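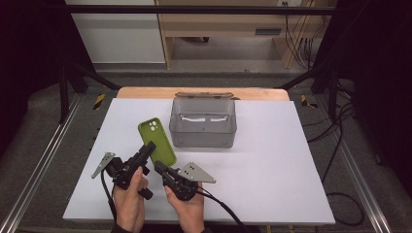
Combien de paires de pinces à main faut-il prévoir au budget pour un seul poste ?
Deux : une qui travaille, une en réserve. Et les doigts de rechange sur une ligne à part, sinon la compta bloque tout.

Répondu par : charmaine_chauke

----------
bukier_fan
Membre

Pas d'accord pour la deuxième paire. Sur un poste qui fait 2 h par jour elle dort dans l'armoire. Nous on a pris une seule paire chez Prerell + un jeu de doigts et ça tourne. Le budget qui reste → câbles. Vraiment, les câbles.

----------
Elmarie S.
Membre

Bonjour à tous, je reprends le fil car je dois rendre mon chiffrage pour août et je suis à la bourre. Projet Nulcombe, petites pièces : ranger des coques de téléphone dans une boîte à couvercle, les ressortir, recommencer. Tout à la main avec les pinces pour l'instant, le bras vient après (si on l'a).

Ce que j'ai mis pour le moment :
pinces, 1 paire
plateau blanc pour la table
boîtes et coques, quelques couleurs
châssis + rails
1000 euros de divers, à justifier...

Le devis Cisneros pour le châssis est valable 28 jours seulement. Il manque quoi ?

----------
charmaine_chauke
Modératrice

Il manque la réserve, je me répète. Une gâchette qui lâche un mardi et c'est tout le planning qui glisse, pas juste l'après-midi. Demande aussi le délai de réparation PAR ECRIT. Chez Prerell on m'avait dit « rapide » au téléphone, j'ai attendu des semaines.

Pour les divers : détaille. Personne ne signe une ligne divers aussi grosse.

----------
bukier_fan
Membre

Mouais. Des semaines, ça dépend du contrat. Nous on a l'échange standard, pièce reçue avant de renvoyer l'ancienne. Ca coûte moins qu'une deuxième paire qui sert jamais.

----------
tom_atelier38
Nouveau

Question bête, pourquoi pas acheter le bras direct ? Si c'est pour refaire les mêmes gestes après autant payer une fois.

----------
Elmarie S.
Membre

@tom parce que je sais pas encore quel bras. Si les doigts passent pas bien sur les coques je préfère le savoir avant d'engager le gros du budget. Et le bras c'est pas la même enveloppe chez nous, c'est investissement, validation en plus, etc.

Pour les boîtes je reste sur du plastique fumé transparent à charnières, même genre que ce qu'on a. On voit la coque à travers et ça permet de tester un objet à moitié caché.

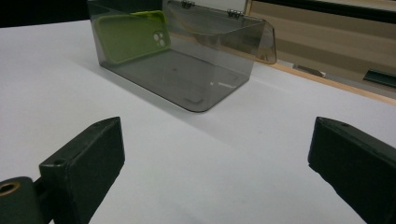
Par contre je compte large en quantité : une cinquantaine de coques, et des boîtes de deux ou trois tailles. C'est le poste le moins cher du tableau et c'est celui qu'on oublie toujours, après faut repasser commande avec les frais de port et re-signature. Je prends aussi plusieurs teintes de vert, les nuances proches m'intéressent.

OK pour l'échange standard, je demande aux deux, Prerell et Bukier.

----------
charmaine_chauke
Modératrice

50 coques ok mais vérifie que c'est tout le même modèle, ou alors fais exprès de mélanger et note-le. La découpe pour l'appareil photo change d'un modèle à l'autre.

Et si t'as l'échange standard écrit noir sur blanc, bon, je veux bien UNE paire. Pour un poste. A deux postes je rediscute.

----------
bukier_fan
Membre

Noté, je garde la capture d'écran :)

Elmarie : ajoute guides de câbles + bandes velcro. Et une rallonge correcte.

----------
Elmarie S.
Membre

Ajouté. Nouveau total — hors bras — ce soir si j'ai le temps, sinon demain. Quelqu'un a un modèle de tableau avec les lignes maintenance séparées ? Le mien est un peu bricolé et la compta veut deux colonnes.

----------
charmaine_chauke
Modératrice

Je t'envoie le mien en MP. Enlève les prix avant de le faire tourner stp, ils sont négociés.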